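# The Long Job of Saying No

11/16/20

Dima Farah kept a notebook for most of last year. On the left-hand page she wrote down what people asked her to do. On the right she wrote what she told them. By the time she filled the last sheet there were 783 entries on the left, and 534 of them had the same word across from them: yes.

"I didn't feel generous when I added it up," she says. "I felt tired."

Farah runs group sessions on boundaries from a rented room above a bakery in Cullitz. She came to the work late, after a long stretch in payroll at Morel, where she was the person who covered shifts, organized the leaving cards and took the calls that came in at closing time. She was good at it, and people liked her. She also had headaches most afternoons and had stopped seeing her sister.

The people who come to her now tend to tell a version of the same story. They agree to things fast, before they have checked whether they want to or can. The regret comes later, often at night, and then comes the resentment, which usually lands on someone who only asked a simple question.

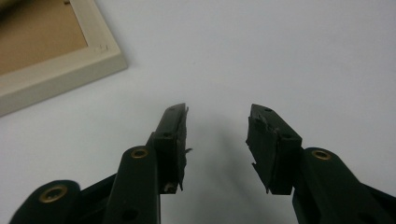
*A picture frame lying flat on a white tabletop, seen at one corner.*

Her first exercise is small. For six days, you don't refuse anything. You only wait. When someone asks for something, you say, "Let me get back to you," and you go away and think about it for an hour. Most people find even this hard. One man in the Dabbas group told her his heart was pounding when he said it to his own brother, over the loan of a ladder.

After that comes what Farah calls the plain no. It has no story attached. "I can't do Saturday mornings" is enough. A long excuse gives the other person something to solve – they'll offer to drive you, or move the time, or find you a sitter – and soon you are agreeing again, with more to feel bad about than when you started.

I tried it myself before writing this. A neighbor asked if I would look over his application to a course, all 3000 words of it, by the next morning. I said I couldn't. He said okay and asked someone else. I spent the evening sure that he was angry, and when I saw him by the mailboxes he wanted to talk about his dog.

Farah doesn't claim that it always goes so easily. Some friendships depend on one person giving way, and they can get thin when that stops. She lost one in January and still misses it. Roughly half of her regulars have had a bad conversation with a parent, and a few have had several. She tells them to expect it and to have somebody they can call afterward.
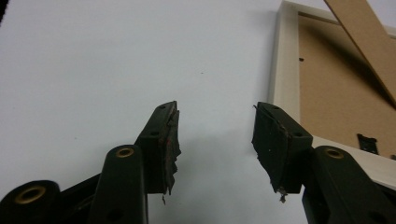 *Close view: the pad on the left fingertip is worn and torn along its edge.*

She is also wary of people who take to it too well. A man from Trosico, sent by his manager, turned down every request for a month and came back pleased with himself. Farah asked him which of those things he would have liked to do. He had to think for a while, then named two.

That question is now part of the course. The right-hand page of the notebook has a second column, where you put down how you felt the next day. Farah still fills hers in at the kitchen table before bed, in pencil. Last week she said yes to her sister, who wanted help painting a hallway. The next day's column says "sore arms, good."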